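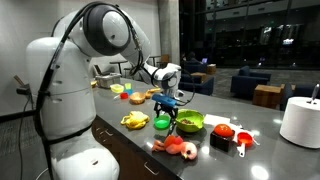
The arm at work over the counter in Viltodstead.

Evening sessions are under way at Brillham, where Marek Vondráček and the Zelenák team are patiently gathering examples for Lillo, their learning system — 3,837 of them so far, with 1,766 added since May. 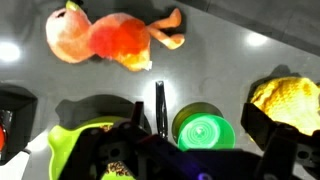

Plush bird, cup and bowl from the wrist camera.

"We move things about and go again, and I do love a good mess," says Vondráček, who hopes to have a first trained version to show visitors before long.

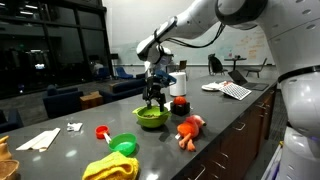 Gripper down in the lime-green bowl.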